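Jewelry news from Prastari

Good news for everybody who asked us about pearls after the January evening. Our second style file is ready, and this time it is dedicated to Aparecida Quintana, the singer whom many of you know from the summer concerts. She has her birthday on 29th September, and we looked through 18 years of her stage photos to see how her taste has changed.

In the beginning she wore very big earrings, mostly gold hoops, and almost never a necklace. Her brother Marcelino Quintana told us that she bought the first pair at a street market and wore it until one clasp broke. Later came the silver period, with wide cuffs on both arms - I personally like this period the most. Now she prefers one thin chain and small pearl studs, also with evening dresses.

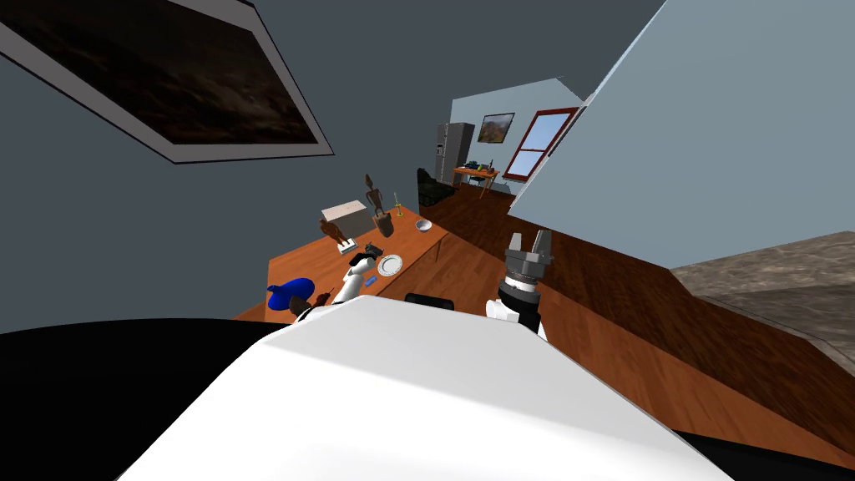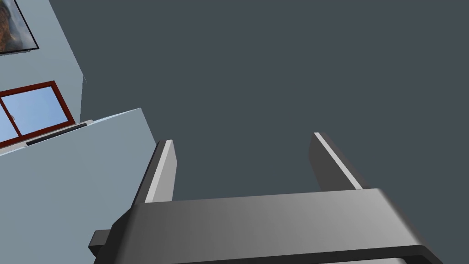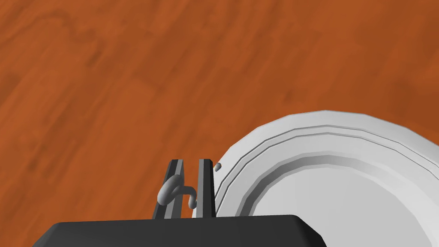

Three computer-rendered views, all with robot grippers.

If you want to try her look, our stylist Thaís Mendonça suggests to start with the neckline of your dress. For a high collar, leave the necklace at home and choose longer earrings. For an open neckline, take a short chain and keep the ears simple. She also says that mixing gold and silver is fine, but one of the two metals should be clearly stronger.

The pearl studs from the new Stalach line come in two sizes, and the smaller one is closer to what Aparecida wears on stage. Please keep them away from perfume and hair spray, and wipe them with a soft cloth before you put them back in the box. The matching chain will be in the shop next month.

In the next issue Genivaldo Leite writes about old brooches and how to wear them on a coat. If you have a brooch from your grandmother with a nice story, write to him - he is still looking for two more for his article.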